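Two arms, one table and a long list of small chores

Bunovix opens its Trillberg workshop to the patient business of teaching by hand

If you have driven past the old spinning hall at the edge of Trillberg this winter and wondered why the lights stay on so late, the answer has a good deal to do with boxes, pencils and screwdrivers. Bunovix, the small automation firm that moved into the ground floor in November, has been putting together a large set of examples for a learning system called Cukunby, and the people doing the work were kind enough to let us spend a long morning with them (and to keep our coffee topped up the whole time, for which many thanks).

The idea is simple enough to explain over a kitchen table, even if the doing of it takes patience. An operator guides a pair of robot arms through a small chore from start to finish while the cameras and the joint sensors keep a record of every movement. Then everything is put back, a little differently than before, and the chore is done again. And again! Cukunby studies the whole pile of recordings later on and tries to work out for itself how the job should go when the box has been turned, or the pencil has ended up on the wrong side of the table.

Bunovix wants 1000 good recordings of its tidying chore before the first round of training begins. On the day we visited, the operators were hoping to finish 62 of them by evening, and they seemed cheerful about their chances. 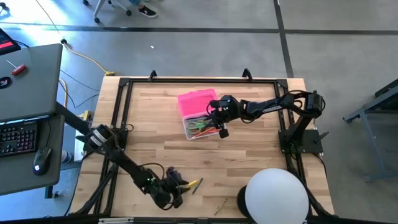 By Laskowska
Trillberg Neighborhood News, Business and Workshops
March 2024

Tidying sounds like the sort of thing a machine ought to have mastered long ago, but anyone who has tried to teach a child to put away the craft supplies will know how much is hidden inside the word. Scissors have to be picked up by one part and not another. A pencil rolls. A drill bit is thin and heavy for its size, and it likes to lie flat against the wood, where two stiff fingers have a hard time getting under it. A box with a lid adds a whole other step, and it is one of the reasons the table has two arms, so that one can steady a thing while the other does the reaching.

The objects are plain household and workshop items, and the team swaps them in and out as the days go by. Color is part of the thinking too. The bright pink lid on the box stands out nicely against the pale tabletop, and so do the green and orange handles of the scissors, but the firm also wants plenty of dull, dark and slender things in the mix, as real drawers and real workbenches are full of them.

Each operator works in short turns and then trades places with a colleague, who checks the last few recordings on the screen. We had expected the clumsy attempts to be thrown out, and some of them are, mostly when a recording stops partway or an object lands on the floor. A fumble that the operator puts right is often kept, though. The thinking at Bunovix is that a system which has only ever been shown perfect work will have no notion of what to do when its first grasp slips - and first grasps do slip, as we found out when we were given a turn at the controls ourselves. It took us 3 tries to get a pencil into a box, and we were prouder of it than we should probably admit.

The recordings from this first chore will be split into two groups, with the larger used for training and the smaller held back for testing. After that come sorting by kind, then closing lids, and later in the year something with cloth, a subject that made everybody in the workshop sigh in the same way when it was brought up.

Bunovix is looking for 2 more part-time operators to join the Trillberg crew. No background in robotics is needed, and training takes place on site, but steady hands and a fondness for repeating things will both be a help. Applications can be handed in at the workshop's front desk, where there is also a sign-up sheet for the next open morning. Visitors are asked to wear closed shoes and to leave large bags in the hallway. Children are welcome if they come with an adult, and the little ones are usually allowed to choose which object goes on the table next.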